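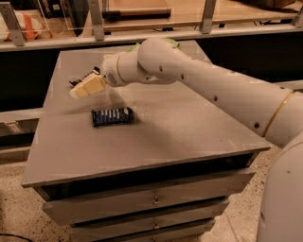
*La pinza sobre el mueble gris, con la chocolatina en la mesa.*

# Driltumo: recogida de objetos pequeños

Registros de un brazo en tareas de casa: recoger, guardar en un cajón, despejar una mesa.

- **Episodios:** 800, de los que 317 terminan sin ayuda
- **Duración:** unos 400 segundos como máximo
- **Tareas:** 6

## Límites

Los envoltorios blandos siguen fallando a menudo. No sirve para afirmar que un robot ya puede ordenar una cocina.

Contacto: Ursina Fankhauser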